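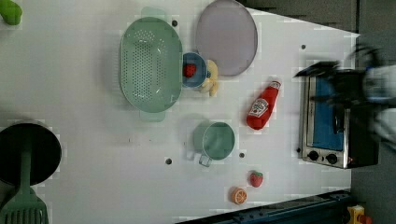
A robot gripper over the toaster oven at a Gridero practice table in Brestmont.

30/09/2021

Gridero has moved the training of its kitchen-handling robots at Brestmont onto a fixed shift plan, the company said. Staff who used to pack meal kits by hand now set out the tables, run the arm and log each attempt. The change affects 54 employees.

The tables carry toy food and ordinary kitchen pieces. Between attempts the operator rearranges the items by hand. A log entry takes a start position, a target item and a result code. The site recorded 3337 attempts in the last quarter, using scheduling software from Wisby.
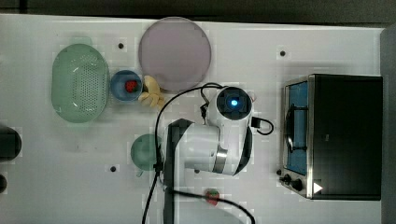

White robot arm at the same table, with colander, plate and oven within the work area.

Lifting has dropped for the employees concerned, according to Gridero, while time spent at a screen has gone up. Operators change stations every 100 attempts. Pay grades were left as they were, but the night shift has been cut and its workers offered day places. Nine of them declined and moved to the Rivas warehouse.

Employee representatives have asked for written rules on who may restart an arm after a stop. At present any trained operator can do so. Gridero said a draft would be ready in December. Packing by hand continues on two lines at Brestmont.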